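Astura sells a hand-held gripper kit for recording household tasks, and the people selling it like to talk about the hardware. I think the hardware is the least of what a buyer should ask about. The kit lists at 506 dollars a pair, head unit extra, and for that price the grippers are fine.

What you are paying for is the sessions. Astura will send an operator to your site in Sterville or Jomescombe and record 18 hours of work, with the files delivered in seven days. Liis Priedītis, who runs their field team, told me most customers ask for kitchens. I would ask for a dressing table. Small jars, soft sponges and a big mirror are hard on any system that learns from cameras, and a mirror puts the operator and the lights into the view a second time. 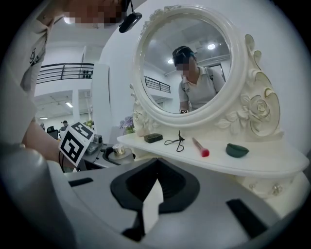

Vol. 7, Issue 18

A small round jar with a gold lid sits between the fingers of a gripper with a square marker on it, and the operator shows up again in the glass. If a vendor's samples never include a mirror, ask for one before you sign.

My complaint is with the contract. Astura bills for retakes after the first 500 clips, and it decides which clips count as bad. Hülya Polat's shop bought the January package and argued over that clause for weeks. The buyer should make that call, or at least share it.

I would still rent before buying. Kołodziej rents a similar pair by the day, without an operator, and a day of doing it yourself will show you how tiring the work is and what a fair hourly rate looks like.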